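ok so the Dromavura ideas festival program is finaly out, thread incoming, typing this on a bus

Four days in June. 97 sessions. I've circled way too many already

Opening night is the big mayoral race panel. Three reporters who covered Cáceres, start to finish, talking about what the polls missed. Would pay double for that one. (please don't charge me double)

Also a whole afternoon on local newspapers. Who still sends someone to sit through zoning meetings, who pays for it. My old beat! Will be in the front row being annoying 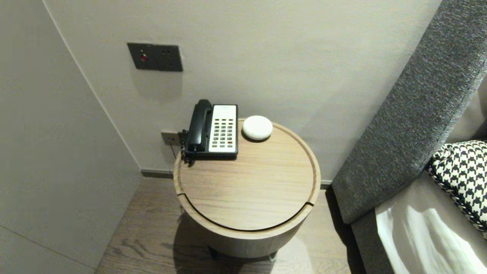 Hiwot Hadgu

Ticket stuff, bc people keep asking. Single sessions on sale now, passes go up Monday. 51 bucks for the full pass if you're a student. Box office takes phone orders too but good luck, I was on hold my entire lunch

Not sure about the Alura Hall move. Last time the sound in there was mush past row ten and the Q&A mics kept dying. Bring back the old library room

Things I'd skip: the "future of democracy" breakfast. Too many speakers, one hour, you do the math

Things I would not skip: the speechwriters' workshop. Small room, goes fast. They make you cut a bad stump speech in half and then read it out loud in front of everyone. Terrifying, loved it

Oh and Erkilix is streaming the evening talks so if you can't travel you can still yell at the moderator from your couch like the rest of us

Anyone going to the redistricting one on day 3? Need somebody to split a cab wiht after, it ends late and the last train is at 11

ok my stop. more tonight when i've read the back pages

May 2021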